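Notebook, bench 2 – pick and place, kitchen set
2022-01-20

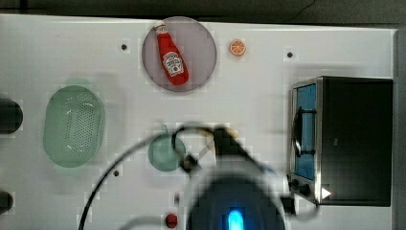 Entered by: whoever had the keyboard (Osten robotics club, arm subteam)

Picked up where we stopped before break, meaning I spent the first part of the session finding out what I had meant by "fix offset, obvious." It was not obvious. Past me is a terrible coworker.

Goal for January is the Havton qualifier task: bowl onto plate, small item into bowl, oven door open and shut, no human hands. We have the first third of that on a good day.

Kitchen layout B today. Ketchup is lying across the plate, so the plate is no good as a target until the bottle goes somewhere else. Green bowl in the middle, citrus slice to the right of the plate, colander left, toaster oven right. Layout A had the bowl closer to the plate and made us look much better than we are.

Ran the Olex script at 80 percent speed. The overhead image smears on the fast part of the approach and the tracker sulks about it. Dropped to 6 percent out of spite and it tracks beautifully, and we could all go get dinner between waypoints. Need something in the middle. Somebody with more patience than me should do a proper sweep.

Bowl detection is still the weak spot. It's see-through enough that Parri (the detector, for anyone reading this next year) keeps voting for tabletop. Confidence goes up when the gripper is well clear and falls apart as the fingers come in over the rim, so it is most sure of the bowl when we need it least. Tried freezing the last good position before descent. Better. Leave that on.

Bottle is the opposite problem. Parri loves the ketchup. Parri would like every task to be about ketchup. Masked the plate area for now, and this has to come OUT before we try placing anything there. Writing it in capitals so that I can ignore it in capitals.

Cable: the long loop on the left side needs more thought. I want it held higher up the arm, with slack for the wrist. Zip ties are in the drawer under the vise, or were.

Log is run 3469. The numbering started with the old team and no, we have not done that many. Timeout set to 300 seconds, which felt generous when I typed it.

Did not touch the oven door. The handle is vertical and curved and the wrist doesn't like the angle on paper. Same excuse as last time – copy it forward as needed.

Next session:
- speed sweep, same layout, don't move the colander
- unmask plate
- reroute cable before anything fast
- try the citrus slice with the soft fingertip settings
- ask if Havton allows colored tape on the bowl rim (pretty sure no)

Arm parked, laptop on charge. Rename the offset variable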